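Tekleab Household Handling Set: Room and Object Card

Card revision: 4/7/22
Maintained by: Modunville room group
Status: in use, object list open

Summary

This card covers the room, the furniture and the objects used for the table-handling part of the Tekleab set. It lists what is kept in the room, how items are named in the annotation files, and which conditions vary between sessions. File formats and calibration are covered in separate READMEs in the same directory. 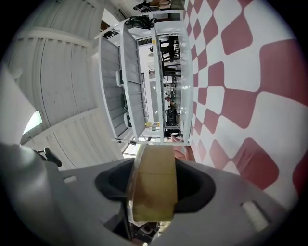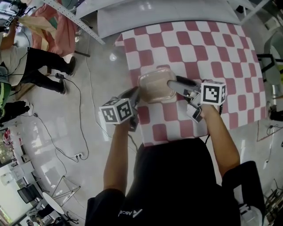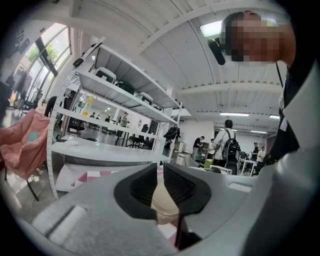
1. Contents of this directory

objects.csv: one row per object, with the short name, material class, size class and date added
room.csv: one row per piece of furniture, with its zone code
sessions.csv: one row per session, with cloth code, light code and shelf state
labels.txt: the closed list of names allowed in annotations
CHANGES: plain text, newest entry first

objects.csv is the reference if it disagrees with this card.

2. Room

The room is a shared work room. It has a tiled floor with a glossy white finish, a white ceiling, a window and ceiling lights. The floor reflects enough light to affect automatic exposure on low views. Sessions affected by this have glare=1 in sessions.csv.

Zones are coded as follows:

T: the work table and everything resting on it
S: the white metal shelving
R: the clothes rack in front of the window
F: the floor, including cables and the power strip
X: anything else, including chairs

Zone X is used sparingly. A chair pulled up to the table stays in X, and an object placed on a chair takes X as well.

3. Table and cloth

The work table is covered with a checkered tablecloth in pink and white. The check is a wavy grid of rounded squares, and the cloth hangs over the table edges. Its code is C1. A plain cloth, C2, was used in the first sessions and was withdrawn because translucent objects had too little contrast against it.

The cloth is not ironed or taped down. Folds are left as they fall at the start of a session and are smoothed only if an object will not stand. Annotators should not mark folds as objects.

Known effect: the repeating pattern produces false matches in texture-based tracking. Users who need stable background features should mask zone T and rely on zone S.

4. Shelving

The shelving is a tall white metal unit with perforated uprights. It holds boxes, bottles and small items between uses. The contents change from one session to the next, and no attempt is made to restore a fixed layout. The field shelf_state in sessions.csv takes one of three values:

full: no free shelf
part: at least one free shelf
unk: not recorded

Bottles on the shelves are labeled "bottle" whatever the color or text of the label. Small items that cannot be identified from the view are labeled "item_unknown". Do not guess from the shape.

5. Object classes

tape_roll
Packing tape, tan, wide. The loose end is pressed flat against the roll before the object is placed, so that it does not stick to the cloth. Replace the roll when the core shows.

container_rect
Rectangular plastic container, translucent, with rounded corners. Anything inside is annotated as part of the container unless it is taken out during the episode. The Zerlow and Brusto variants listed in objects.csv differ in wall thickness and share one label.

box_white
White box, closed. Open boxes take the label "box_open".

garment
Any item of clothing, hanging or laid flat. Garments on the rack are labeled once as a group.

fabric_other
Cloth that is neither a garment nor the tablecloth, such as pieces draped over furniture.

6. Counts

Episodes in this part: 900
Episodes with at least one tabletop object labeled: 900
Episodes with container_rect: 400
Episodes with tape_roll: 300
Still views selected for room annotation: 1,000

An episode may include more than one class, so the class counts should not be added together.

7. Labeling rules

Use only names from labels.txt.
Label an object from the first view in which its outline can be followed on two sides.
Translucent edges are traced at the outer wall.
Reflections in the floor tile are not labeled.
Cables are labeled "cable" as one group per view, including any that cross under the table.
Faces are blurred before release. Report any that were missed, with the file name and time.

8. Known gaps

Size class is missing for garments. The window is a mixed light source with the ceiling fixtures, and the light code records only whether the fixtures were on. Shelf contents have no placement history before April, so shelf_state is "unk" for all earlier rows.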